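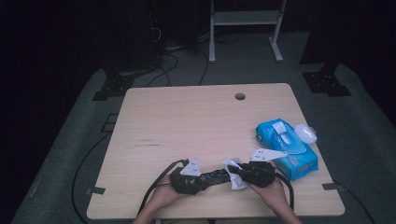
A hand-held gripper with a tissue in its jaws, beside a pack of wipes and a computer mouse.

Search this site Enter keywords Go

Jansen staff still waiting on numbers for gripper work

Last updated: 10/02/2022

Jansen says its move to automated desk cleaning at the Killport office will free cleaners from "the dull end of the shift." The cleaners have yet to see a roster that shows it.

Under the plan, 14 cleaners take turns guiding hand-held grippers through everyday jobs such as picking up tissues and clearing around a computer mouse. The recordings go to Surnine, the contractor building the system. Each turn lasts two hours and is paid at the normal cleaning rate.

Kobe Coppens, who has cleaned at Killport for seven years, said his wrists were sore by the end of a turn and his floors still had to be done.

"They tell us it's a new skill," he said. "It's on nobody's pay slip."

Surnine told staff it had collected 3,519 recordings so far. It would not say how many it needs, or how often the finished system picks up what it is meant to. Jansen declined to rule out fewer cleaning hours once the work ends. Talks resume in April.

Related
Tandix drops night shift at packing shed
Killport bus timetable changes
Cleaners' pay claim: where it stands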